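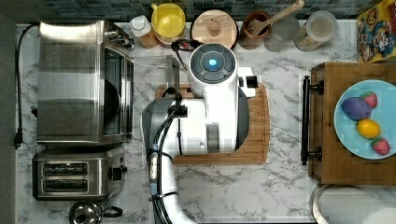 Arm over the board, toy fruit on the blue plate at right.

Kitchen counter pick and place, part 2: wrist camera, cable run, teaching the poses

Posted by Nuria Sotomayor in Builds / July

Part 1 was the base and the power. If your arm doesn't home cleanly yet go back and do that first, nothing on this page will fix it.

This part gets you from an arm that moves to an arm that picks a plastic strawberry off a plate and puts it on a cutting board. Took me most of a week of evenings. Should take you less because I'm leaving out the wrong turns, or most of them.

What you need

The arm, homed and bolted down.
Gripper. Mine is a Plustetport, the small one with two fingers.
Small USB camera with a fixed lens. Fixed matters. Autofocus will hunt every time the arm moves.
Lynch bracket, or print your own. File is in the Cukirmont shared folder under wrist mounts, take the newer one.
Cable clips, the screw kind. Sticky ones let go once the joints warm up.
Black cloth tape.
A cutting board, heavy.
Toy fruit. Real fruit later, much later.
The Grernar software, installed and talking to the arm.

If you're building at Cukirmont instead of at home, the bench by the window has the same reach as a normal counter. Mark your base spot with tape before you leave. People move stuff.

1. Clear the reach, not the whole counter

I started by emptying everything off the counter and it was a waste. The arm only cares about what's inside its swing. Canisters against the back wall can stay if the elbow never gets there. Toaster oven can stay. Kettle can stay, unplugged and empty please.

Put the arm in slow mode and sweep it by hand from the controller, left to right, low and then high. Anything the elbow comes within a hand's width of, move it. Watch the elbow and not the gripper. Everyone watches the gripper.

Cords too. A loop of appliance cord at the edge of the counter is easy to forget and the arm will find it. Push it back behind whatever it belongs to.

Then set the same limits in Grernar. Workspace tab, draw the box, save. The box is measured from the base so if you shift the base you redo the box. I've skipped this. Bent a finger.

2. Run the cable

Do this before the camera goes on. You want to know where the slack lives.

Start at the wrist and work down. Clip at the wrist, clip just above the elbow, clip just below the elbow, then down the upper arm to the base. Leave a loop at each joint, loose enough that the joint can go to both ends of its travel without the cable going tight.

Test it: drive each joint to its limit one at a time with your hand on the loop. Feel it go tight? More slack. Feel it flop into the gap between the housings? Less slack, or twist the clip so the loop faces out.

Put the connector somewhere you can reach it. Mine sits on the bundle lower down the arm, so I can pull the gripper off without undoing every clip. First version had it up at the wrist and it added weight in the worst place, plus it caught on the board.

Don't zip tie. Clips you can undo. You will undo them.

3. Mount the camera

Bracket goes on the wrist, behind the gripper, looking down past the fingers. Two screws. Finger tight first, then adjust, then tighten all the way.

What you want in the view:

The finger tips, at the top edge. Need to see them in every picture or you can't tell where the grip is.
Plenty of counter below them.
No cable. If the cable wanders into view when the wrist turns, tape it down.

I went with the fingers at the top. Some people like them at the bottom. Doesn't matter as long as you never change it, every pose you teach after this depends on it. Put a paint pen mark across the bracket and the wrist so you can see if it slips.

Exposure: lock it. White marble is terrible for auto exposure. The camera sees all that white and then swings over to something dark and everything pumps up and down for a second or two. Lock it with the arm over the board, then check the marble and check the darkest thing in reach. Marble a bit washed out is ok. Fruit washed out isn't.

Exposure value I ended up on is 89 in the Grernar slider. Yours will be different, your lights are different. Just write it down somewhere, the slider forgets when you update.

4. Set the board

Board in the middle, flat, long side running away from you or across, pick one. Rounded corners are fine but don't use a corner as your reference point, there's no corner there to touch. Use the middle of an edge.

A groove in the board is trouble. Lemon rolls into the groove and then sits lower than the software thinks. Either turn the board over or keep your drop spots well up on the main face. I kept mine up on the face.

Rubber mat under it if it slides. Damp dishcloth works also.

Now touch off. Bring the closed gripper down to the board slowly, last bit at the slowest step, and stop when a slip of paper just drags under the tips. Save that height as BOARD. Do the same on the plate and save as PLATE. The plate is up on the cabinet or tray in my setup, so those two heights are nowhere near each other, and if you mix them up the gripper goes straight into the cabinet top. Name them properly. Not pos1 and pos2.

5. Teach the poses

Eight poses for the whole job:

Home.
Above plate.
On plate.
Lift.
Above board.
On board.
Release and up.
Back out.

Lift gets its own pose even though it's nearly the same as above plate. With fruit in the fingers the arm needs to go higher or the fruit drags over the plate rim and tips it.

Teach them in that order, with the fruit out of the way the first time through. Then play them back slow. Speed 20 on the slider. Hand on the stop button the whole time, and I mean on it.

Play it back and look at the wrist camera, not just the arm. You'll catch things from the wrist view that you don't see standing there. Rims, rods, the edge of a second board. Anything metal near the fingers I treat as a hard no and I move the pose over, even if it looks like there's room. From that close up you can't judge depth at all, so stop the arm and get your head down level with the counter and look.

If the picture's blurry when the arm is standing still, that's focus. If it's only blurry when moving, that's shutter, and you can mostly ignore it as long as the arm pauses before each grip. Add a short pause at on plate and on board. Half a second is plenty.
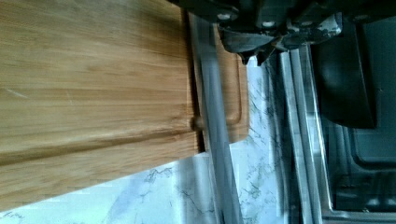
6. Add the fruit

Strawberry first. It's pointy at one end so the fingers have something to find. Plum is harder, round all the way. Lemon is in between, grab it across the middle, never end to end.

One piece on the plate to begin with. Same spot every time, I put a pencil dot on the plate. Run the full loop slow. Then again. When you get eight clean runs in a row, add the second piece. If you get seven and then a drop, start the count over. Annoying but worth it.

Grip force: start low and come up until it doesn't slip. Plastic fruit squashes a bit then pops out sideways like soap. If that happens you're too high, not too low. Took me ages to work out.

Fingers get scuffed pretty quick. Scuffed is fine, mine grip better than they did new. Chipped isn't, swap them.

7. Speed it up (a little)

Raise the speed for the long moves only. Home to above plate, lift to above board. Keep down moves and grips at the slow setting forever. In Grernar you can set speed per move, right click on the line between two poses. That menu is well hidden.

Listen for the arm. If it starts to tick or shudder at the end of a move, the move is too fast for how you've mounted the base. Go back down a notch, or go back to part 1 and redo the clamps.

Motor limit is the other one. Mine came set at 2,000 and I left it there. Don't turn it up to cure a stall. A stall means it's hitting something or your cable is tight.

Stuff that went wrong for me

Arm stops halfway with no error. Loose connector. Push it in till it clicks, then tape over it.

Every pick is off to the same side. Camera bracket slipped or base moved. Check the paint pen mark first, thats the quick one.

Picks fine in the morning, misses at night. Kitchen lights. Lock the exposure (step 3) and use the same lights every time. Close the blind.

Fruit sticks to one finger on release. Wipe the fingers with a dry cloth. Open wider, and let it pause before going up.

Picture freezes but arm keeps going. Hit stop. Swap the USB cable for a shorter one. Dont run it like that even for a minute.

Board creeps toward the base over a long session. Mat.

Before you walk away from it

Send it home. Power off at the switch and not just in the software. Fruit back on the plate, cloth over the camera if somebody is going to be frying anything nearby — grease on the lens is a pain to get off.

Part 3 is finding the fruit with the camera so it doesn't need the pencil dot. Half written. Bracket file questions, put them in the comments and I'll get to them when I can, the Cukirmont folder link is in part 1.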